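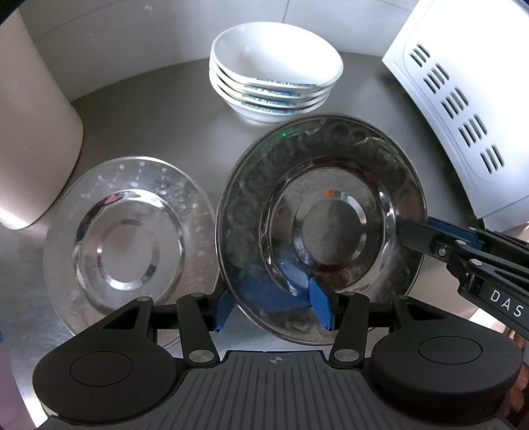 Washing-up

Washing-up (also dishwashing, doing the dishes; in parts of the north, "the pots") is the cleaning of plates, bowls, cutlery and cooking vessels after a meal. Done by hand in a sink or bowl, or by machine. This article covers hand washing in the home. For machines see Dishwasher.

Order of work

Usual order: glasses, cutlery, plates and bowls, then pans. Greasy things last. Scraping comes first, into the bin or a food caddy. Many households skip the scraping and regret it at the plughole.

Stacking in the sink before washing is common. Bowls of one size nest and take up little room, but the outside of each picks up whatever was in the one below, so both faces need doing. Plates can be left flat or stood on the rim. Flat ones hold water in the well, handy for soaking, less so for draining.

Water and soap

Hot as the hands will bear. A squirt of washing-up liquid, more if there is fat. Two methods: a filled bowl with a rinse after, or a running tap with soap on the sponge. The first generally uses less water if the bowl is changed when it goes grey. Rinsing is optional in some homes and a matter of real argument in others.

Materials

Stainless steel. Tough, light, does not chip. Shows every drop: in hard-water areas the drops dry to white spots, mostly lime. Wipe with a cloth while wet, or use a little vinegar and rinse. Steel wool scratches a polished finish. Plates with a raised ledge round the well collect food in the corner of the ledge, a soft brush gets in better then a sponge.

Glazed ceramic. Fine in hot water. Avoid going from very hot to very cold. Printed bands on the rim may wear if they sit over the glaze; under-glaze colour lasts much longer. Knocks against a steel basin are the usual cause of chips.

Plastic. Holds on to grease and to tomato. Second wash often needed.

Wood. Quick wash, no soaking, dry upright.

Draining and drying

Racks are plastic, coated wire or steel, often with slots or vents so that water and air get through. Plates upright, bowls tipped. Racks want washing themselves, a slimy film builds up underneath. Tea towels should be changed often; Paju (see Sources) suggests after every 2 or 3 loads.

The sink

Steel basins usually have curved corners, easier to wipe out than square ones. After the last item: empty the strainer, rinse the basin, dry it if spots are a bother. Tiled walls behind the sink catch splashes and the grout goes dingy first. An old toothbrush is the standard tool.

Sources

Paju, Aivar. The Kitchen Sink. Vanags.
Paulauskas, Eglė. Hard Water at Home. Bonditz, May edition.

Page last changed 2024-02-05. Section on enamel still to be writen.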